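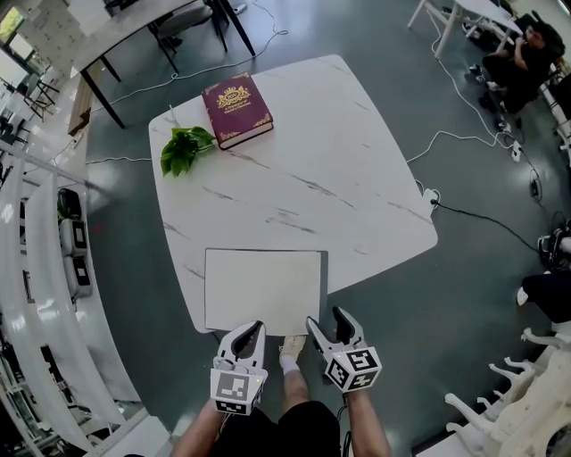

Wuritz marble-look low table: four months in

Bought in November, written up in a hurry between school pickup and the dentist, so forgive the typos.

Short version. Good top, good corners, average instructions, delivery a pain. Would buy again but not at full price.

What I wanted

Something pale for the front room. Big enough for a book, a bit of greenery and whatever paper I'm working on, small enough to get past without turning sideways. The old table was pine, sharp corners, bruised everyone in the house at shin height. So rounded corners were top of the list. Marble pattern was second. Actual marble was never on the list, I've seen the prices and I've got a bad back.

Looked at three. A Brerkex in a shop in town, nice shape, too glossy, every fingerprint showing before I'd even touched it. A second-hand thing from a bloke two suburbs over, legs wonky. And the Wuritz, which I sat beside at my friend Teresa's place for a whole afternoon and liked, so that was that really.

The top

White with grey veining. The veining is the bit I was worried about. Some of these marble-look tops repeat the same squiggle every foot or so and once you've spotted it you can't un-spot it. Mine doesn't bother me. The grey is soft, it wanders, doesn't look like a road map. Colour is a proper white too, no yellow or pink in it. If your walls are cream it may look a bit cold. Ours are sort of greyish and the floor's dark, and the table lifts the whole area.

Dark things look fantastic on it. I keep a burgundy hardcover up the far end, the one with the gold crest and the fancy gold corners, and it looks like I've paid someone to style the place. Same with leaves. One sprig, glossy green, laid flat next to the book, no vase. Done. On the pine table that would've looked like garden rubbish.

Pale things, less so. Cream paper goes a bit dingy next to that white. I do my lettering layouts here, cream sheets with a thin darker border, and the sheet always looks older than it is. Matters if you're choosing paper colours on it, otherwise ignore me. I've taken to checking creams on the kitchen bench instead.

Size

Fine for one person working plus a couple of nice things left out. I put the sheet at the near edge, let it hang over a touch so I can get a thumb under it, and the book and leaves stay where they are at the back. Two people working, no. Aoi Tsuchiya came round to do place cards with me and we were bumping elbows inside ten minutes. She moved to the other white table with her half and we yelled across the room.

If you want to eat at it and have paperwork out as well, get the next size up. They do one. Didn't measure properly before ordering, my own fault.

Corners

Best thing about it. Nicely rounded, a decent generous curve. Have walked into it many times. No bruises worth mentioning. My nephew's just started walking and went straight for it on his last visit, bonked his forhead, looked annoyed, kept going.

Cleaning

Tea: wipes off. Left a ring overnight, still wiped off.
Pencil: damp cloth, easy.
Gold gel pen: panicked, didn't need to, came off with a bit of dish soap.
Black ink: got most of it. Faint shadow near one corner which I'm now telling people is veining.
Beetroot: don't ask. Also came off.

Haven't put a hot pan on it and won't. The booklet says use a mat and I believe the booklet on that one.

Dust shows less than on dark wood. Crumbs show more. Leaves drop little bits of brown stuff when they dry out and you'll see every speck, so swap the sprig before it gets crispy.

Scratches

One. From a set of keys, pretty sure. Only see it when the light comes in low from the window, late arvo. I use a cutting mat under the knife every time and you should too, a surface like this won't forgive you.

Putting it together

Took me and my neighbour Dougal Swanson most of an episode of something. The booklet is all pictures, tiny ones, and step 6 shows the bolts going in from the wrong side. Or I read it wrong. Either way we had it apart again. Allen key supplied is rubbish, use your own. There was a spare bolt left at the end and it hasn't fallen over yet.

Do it on carpet or lay down a blanket. Our floor's hard and polished and the top went down face first with a noise I didn't enjoy. No damage.

Steadiness

Good on a flat floor. I press fairly hard with a ruler and it stays put. Slides a bit if you lean right on it, so I stuck felt pads underneath, and then it slid more, so I took them off and put rubber ones on. Rubber. Go straight to rubber.

Where it falls down

No shelf, no drawer. I knew that from the website but I still grumble. Everything that isn't on the table has to live somewhere else, so in our room it's grey boxes stacked on the curved white shelving, labelled, and most of the time stuff gets put back. If you're messy, this table will show you up. It looks lovely with two things on it and dreadful with 8.

Nowhere to run a cable either. We've got white leads over the floor on that side and a black one going off to the right, with the outlet box sitting close by the table. A clip or a hole would've been nice. Not a dealbreaker, but at this price I did expect some thought there. Might get one of those cable channels. Have been saying that since Christmas.

Delivery

Two missed slots. Third time, left at the side gate in drizzle. Box soggy, table ok. Customer service were polite, answered in a day, gave me a voucher I can't find anything to spend on.

Who it suits

Flat lays, lettering, cards, a coffee and a book. People who like a clear surface and will keep it clear. Not a family dumping ground, not homework for three kids.

Teresa's had hers longer than mine, gets daily use, still white. So that's encouraging.

Score

4 out of 5. Lost one for the delivery and the instructions together. Would've been higher with a drawer, will update if the ink shadow gets any worse.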